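Trilside puts two gripper types through battery test

A small automation firm has begun comparing two sets of gripper fingers on the same pair of bench-top arms, using a household remote control and its batteries as the test pieces.
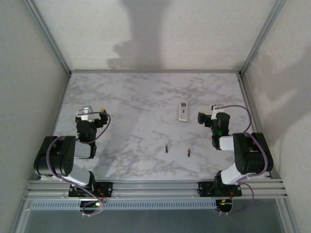

Boglárka Szabó would rather have seen the money go on better cameras, and told the firm's open evening so. In her view a gripper that closes a millimetre off target will fail whatever its fingers are made of, and most of the misses she has watched were misses of sight.

Trilside says it will look at cameras next, but wants the fingers settled first. The trial began in March at its workshop in Gurkach and compares a stock parallel finger set with a longer, narrower pair made to order by the toolmaker Bognár. Both are driven by the same controller, supplied by Imine, and the arms have not been moved between runs.

Each run starts with the remote and two AAA batteries on the worktop. The arms have to pick up the batteries, turn them the right way round and seat them in the remote. A run is stopped after 48 seconds, finished or not.

The firm plans 400 runs in all, split evenly between the two finger sets. By the time of the open evening 137 had been logged, most of them with the stock fingers. Trilside would not give a success rate for either set at this stage, saying the Bognár fingers had not yet had enough time on the bench for a fair comparison.

It did say where the trouble lies. Picking up a standing battery has caused few problems with either set. Turning it is harder, and the last push against the spring is harder again — the stock fingers are broad enough to foul the edge of the compartment, while the narrow ones fit but tend to bend under load.

Bognár has already changed its design once. The first pair flexed too much to be usable and was withdrawn after 9 runs, which have been left out of the total. The replacement has a thicker root and keeps the same tip.

The controller has had a mixed report. Staff found it easy to set up, but grip force can only be changed between runs, and Trilside has asked Imine whether it could be adjusted during a movement. Imine has agreed to look into it and has given no date.

Results for both finger sets will be put on the firm's website once the last run is logged. A camera comparison using the same task will follow — Szabó has been asked to help draw up the list of models.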